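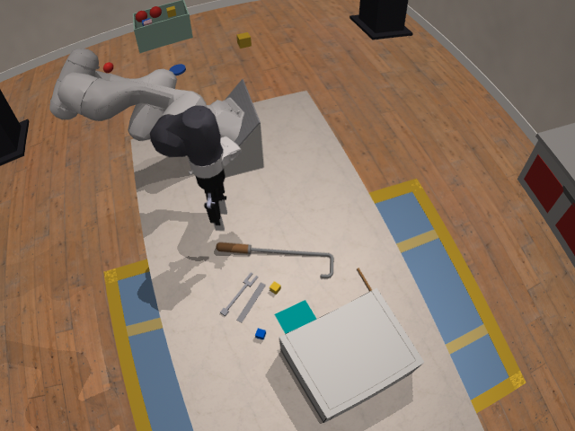 Can you compare grippers in simulation before spending money on one?

To a useful degree. A simulator will tell you plenty about reach, clearance and where the fingers end up relative to the table. It's much less trustworthy about friction, and I'd never pick finger pads from it.

I've been at this most evenings since February and I'm having a great time. The setup is one arm on a wedge mount at the end of a long table, with small cubes, a hooked tool with a brown handle, a couple of flat gray tools and a big box off to the side. I've been running two gripper models through it. Planitz is the stock two-finger one that came with the arm files. Karam is a slimmer design that Ismael Queiroz drew up and sent me (thank you, Ismael, and sorry about all the late messages!).

Everything runs from Viltstead, my own little control script, now up to 1,707 lines and badly in need of a tidy. It sends the same targets to whichever gripper is loaded, so at least the comparison is fair.

My first round was all about approach height. Cubes are easy, you come straight down and close. The hooked tool is where it gets fun, with a handle that's a decent size and a rod that's thin and close to the table. Go for the handle and you have a good grip but a lot of tool sticking out to one side. Go for the rod and the fingertips have hardly any room to work with.
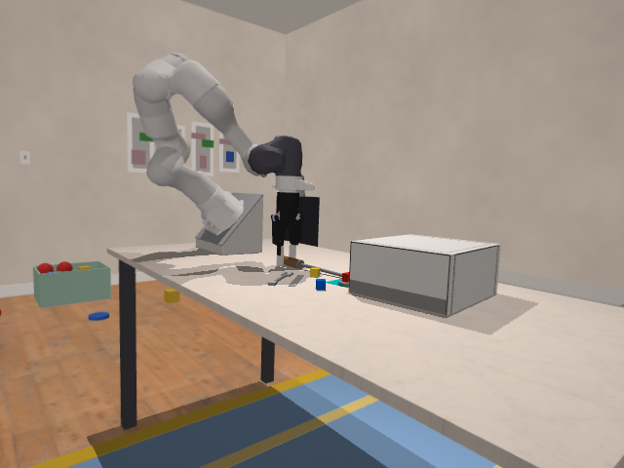
What the numbers said

I ran 249 attempts with each gripper, same start poses, same seed. Planitz did better on the cubes, which surprised me a bit. Karam was ahead on the tool handle and dropped it in only 14 of its runs. Most of those drops came from the handle rolling as the fingers closed, and I think a small groove in the pads would help a lot.

The camera gave me more trouble than either gripper. When it rides beside the fingers you get a lovely close view on the way down, but you also have to plan around it, and my planner didn't know it was there for the first week. I added it as a collision shape and the strange results near the big box went away.

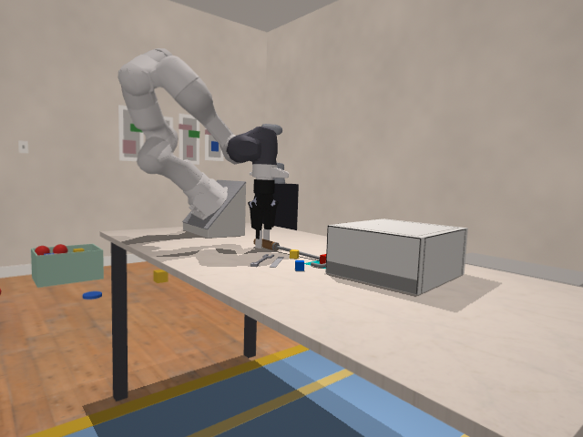
After that I tried slowing the last part of the descent and that made a bigger difference than any pad setting I'd touched. Four speeds, and the second slowest was the best for both models. The slowest one just gave the controller more time to wobble, so there's a gain in there I need to look at again.
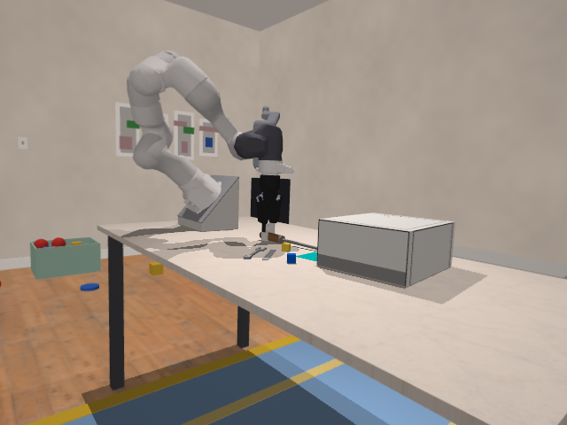
I also swapped Viltstead's position control for a simple force limit on closing, and wow, I should have done that at the start. The flat tools are still a pain. They lie so low that both grippers mostly scrape at the edges, and I'm wondering about sliding them to the side of the table and grabbing whatever hangs over.

Next up is Dramville, Ismael's three-finger idea, once he's happy with the joint limits. If you've had any luck picking up thin flat parts with parallel fingers, please leave a comment, I'd love to hear what you did.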